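Re: Canvas totes that stand up on their own while you load them

durrego
Looking for a box-shaped canvas bag for groceries and library books. My flat-bottomed one folds in on itself as soon as I let go of the rim, so I end up loading with one hand. Does piping on the seams help, or is it trim?

vudumari_9
Depends what's inside the piping. A cord core stiffens the seam a little. A folded strip of bias tape mostly protects the edge from wear. Neither one holds the mouth open. For that you need weight in the fabric or a stiffened top hem.

Tultimbridge
Disagree on the cord. I resewed the vertical seams on mine with a firm core and the corners stayed upright through a full load. The front panel still bowed, but the bag didn't fold.

The type I mean is tan canvas with a flat front and darker brown piping down the sides and around the bottom corners. 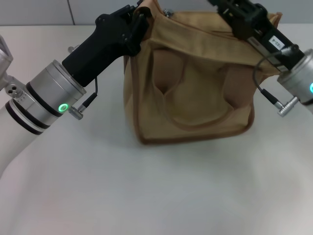

Before loading, pull the top fully open and flip the handles to the outside. A loop hanging inside gets trapped under the first heavy item, and then you're unpacking to find it. Books go in first, spines down, against the long sides.

vudumari_9
Your canvas was probably heavier to begin with. I tried cord on a light one and the panels sagged between the seams.

Tultimbridge
Could be. I never weighed it.

ernalent
A cut board in the base does more than either. Mine is 9 inches wide, corners rounded so they don't chew the stitching. Wash the bag cold and take the board out first.

durrego
Board first, then. If the rim still drops I'll try cord - the side seams only. Thanks.

- Deisy Urrego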